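"El dinero está, lo que falta es que alguien firme"

14 de diciembre de 2021

Quedé con Carolina Baptista en la cafetería que hay frente al ayuntamiento de Ponent, y llegó con una carpeta tan gorda que la camarera le ofreció otra silla para apoyarla. Carolina lleva la intervención municipal desde agosto y yo quería que me explicara, como a un niño, por qué las tiendas de la calle Mayor siguen sin cobrar las ayudas a la rehabilitación de locales. Son 208 solicitudes. Pagadas, a día de hoy, 16.

"Suena fatal, ya lo sé", me dijo antes de que yo abriera la boca. "Pero tú mira una de estas solicitudes por dentro y luego me cuentas."

La miré (bueno, la hojeé, que el café se me enfriaba). Facturas, licencias, certificados de estar al corriente, una declaración jurada y otra declaración que dice que la primera es verdad. Le pregunté si todo aquello hacía falta y se rio. "La mitad la pide la ley. La otra mitad la pedimos nosotros por miedo. Y el miedo sale caro, ¿eh? Tengo a dos personas revisando papeles que no cambian nada."

El atasco, según ella, no viene de la caja. El pleno aprobó la partida antes del verano y el dinero sigue reservado. El problema es la fiscalización previa: cada pago pasa por su mesa, luego por la de Jomar Samonte, el concejal de Hacienda, y luego vuelve a la suya si Jomar ha cambiado una coma. "Y Jomar cambia comas", añadió, con cariño, creo.
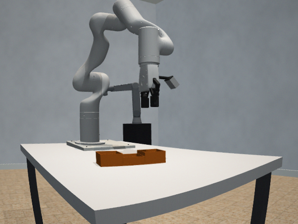
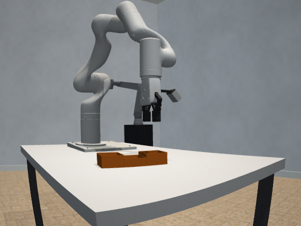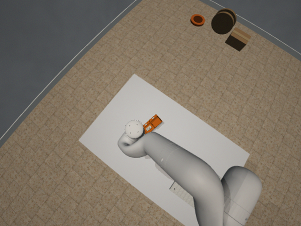
De los comerciantes hablamos un buen rato, porque yo venía de pasar la mañana con Ulla Tikkanen, la dueña de la ferretería Kamard, que adelantó 1307 euros por un toldo nuevo y todavía los está esperando. "A Ulla la llamo yo esta semana, que conste", me prometió Carolina, y lo apuntó en la tapa de la carpeta. Luego me reconoció que hay quien lo pasa peor, porque pidió un crédito contando con la ayuda y ahora paga intereses por un dinero que el ayuntamiento ya le concedió. Le dije que desde fuera la tramitación se parece a ese brazo robótico con la pinza colgando muy por encima de la mesa y sin nada entre los dedos: mucha articulación y poco agarre. Me miró seria un segundo y soltó una carcajada. "Esa se la cuento a Jomar."

¿Y la solución? Carolina quiere pasar a un control por muestreo: pagar primero los importes pequeños y revisar después unos cuantos, elegidos por sorteo. Ambros Kälin, que asesora a la asociación de comerciantes, lleva meses pidiéndolo. A ella no le importa darle la razón en público. "Ambros es un pesado, pero en esto acierta. Si alguien nos engaña con un toldo, le reclamamos el toldo y ya está."

Le saqué también el tema de Uvow, el programa de gestión que el ayuntamiento contrató para llevar los expedientes. Ahí se puso más prudente. Me dijo que funciona, que la formación fue corta y que todavía hay compañeros que imprimen lo que Uvow les enseña en pantalla para poder subrayarlo. "Yo la primera", confesó, dándole una palmadita a la carpeta.

La modificación de las bases tiene que ir al pleno, y para eso le hacen falta los votos del grupo de Akash Pal, que de momento no suelta prenda. Lo llamé al salir y me contestó que quiere leer el informe antes de opinar. Carolina dice que se lo mandó ya. Akash dice que le llegó sin los anexos.

Pagamos a medias. Ella pidió el tique.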